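Cube shelving

Cube shelving (also cubby shelving, open-cube unit, in older catalogs "pigeonhole furniture") is a type of storage furniture made of square compartments of equal size, open at the front and sometimes at the back. Used in homes, schools, shops. Usually sold flat.

History

Square compartments for letters and papers are very old. The household version is much newer and came with cheap coated board and flat packing. The Urkia workshop sold a unit called the Ots, 84 cm tall, meant for records. A taller Ots of 140 cm followed and sold better, mostly to people with no records at all. Vanix copied the grid, changed the fittings, and dropped the back panel.

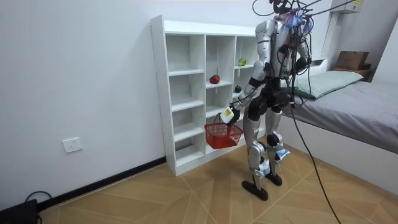 The missing back panel caused trouble. Without it a grid leans sideways under load, known in the trade as racking. Vanix answered with a metal corner brace, later with longer dowels. Designer Inese Vītola went the other way and made the outer frame thicker than the inner dividers, an arangement most later makers kept.

Dimensions

No common standard. Inner width of an Ots compartment is 34 cm, other makers run a little over or under, so inserts bought for one brand may jam in another. Depth varies more than width. Dividers are thin, the outer frame heavier.

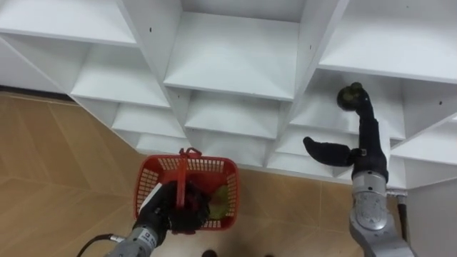

Reach is the main limit on compartment depth. A deep cubby holds more but things at the back get forgotten, and the lowest row is the worst for it, being below eye level. For small loose items the usual advice is to keep them by the front edge, the way a small dark green round thing is held near the edge of a white cubby here, or to put them in a bin. Laimutė Krūmiņa's handbook on small rooms says the same and adds that the bottom row should be left for shoes and heavy books.

Load and safety

Makers give a load per compartment, not per unit. Heavy things low. Tall units must be fixed to the wall, espescially in children's rooms; the strap supplied with the Vundance range takes 5 screws. Units laid on their side carry differently and the long boards may sag in the middle.

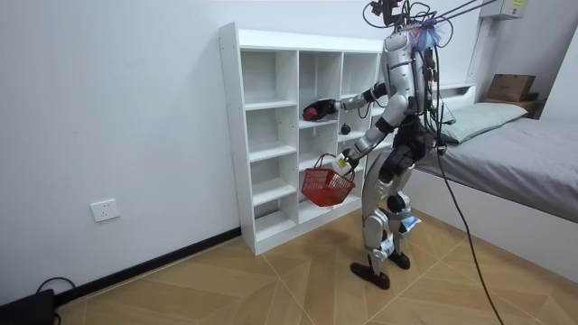
Inserts and accessories

Fabric boxes, doors, drawers, wire baskets, a cross-shaped divider for bottles. Vundance sold doors separately, hinges not included. Felt pads for hard floors. Casters exist for low units only.

See also

Bookcase
Pigeonhole
Room divider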